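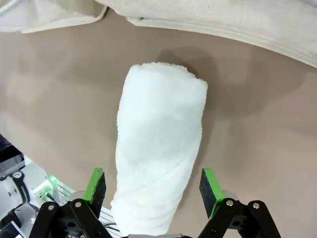 Galleries / Bath Linens / Rolled

White terry, rolled lengthwise, on the brown tabletop. The faint diagonal folds on the lower half are where the layers overlap.

Photo page: Lucyna Zawadzka. Notes on rolling: Kacper Mazurek.

The Bath Linens gallery covers the towels at Codow House, our guesthouse on the hill road above Jarutitz. Guests ask how we do the rolls often enough that we put the method next to the photo. The folded stacks, the robes and the kitchen cloths have their own pages.

We changed from folding to rolling in June, two summers ago. The old shelves in the upstairs hall are shallow, and folded bath towels stuck out past the front edge and got knocked down by anyone carrying a suitcase. Rolls go in end first and stay put. We also find them easier to hand to someone who has come in from the lake and is dripping on the floor.

The towels

All the bath towels in the house are plain white cotton terry. We had colored ones for the first few years, a different color for each room, and they faded at different speeds. By the end the blue room had three blues. White can all go in one wash and any towel can go to any room.

The weight we buy now is 630 grams per square meter. Before that we tried a heavier one at 732, which felt very good and took most of the day to dry on the line. It also made a roll too fat for the shelf. There are still a few of the heavy ones in the cupboard by the sauna, where they get hung on hooks.

How we roll them

Lay the towel flat on a clean table with the label side up. Smooth it from the middle out to the edges with the side of your hand. If there is a hem that has pulled tight in the wash, stretch it now.

Fold it in half lengthwise if it is a bath towel. Hand towels don't need this step.

Start at the end with the label so that it finishes inside the roll. Make the first two turns small and firm. After that, roll with flat hands and let the towel do the work — pulling on it stretches one side and the roll comes out shaped like a cone.

Stop when the last edge is underneath. Give the ends a pat to even them up. A roll that sits a little flat on the table will not wander off the shelf.

For a roll that has to travel, such as the ones we pack in the picnic baskets, Kacper turns down one corner of the towel before he starts. The layers then wrap at a slant and there is a point at the end that can be tucked in. It takes some practice. Mine come undone by the time the basket is in the car.

Washing and drying

Warm wash, half the detergent the box tells you to use, and no fabric softener. Softener leaves a coating on the loops and the towel stops taking up water. If towels have already had years of it, a wash with a cup of white vinegar helps — two washes if they are bad.

Shake each towel hard before it goes on the line and again when it comes off. This lifts the loops. In wet weather we use the dryer on medium. Don't roll a towel that is still damp in the hems, even if the rest feels dry. We lost a whole shelf to a musty smell that way in our first season.

A pulled loop can be snipped level with scissors. It won't run the way a knit does.

Where they go

Rolls for the rooms go on the upstairs shelves, ends facing out. Rolls for the lake go in the bench by the back door. Please take towels for swimming from the bench and leave the upstairs ones for the bathrooms. Used towels can be left in the tub or over the rail, and we pick them up before noon.

Questions we get by email

We don't sell the towels. They come from a hotel supplier, Trotolis, and the smallest order is 100 pieces, so it only makes sense if you have a lot of bathrooms or very good neighbors. The table is from the Matei workshop down in Jarutitz and they do take small orders.

You may use the photo on your own site if you link back to this page. Please write to Lucyna first if it is for print.

More in Bath Linens: Folded stacks / Robes and hooks / The sauna cupboard

More galleries: Kitchen cloths / Beds / The back porch / Lake path

Back to all galleries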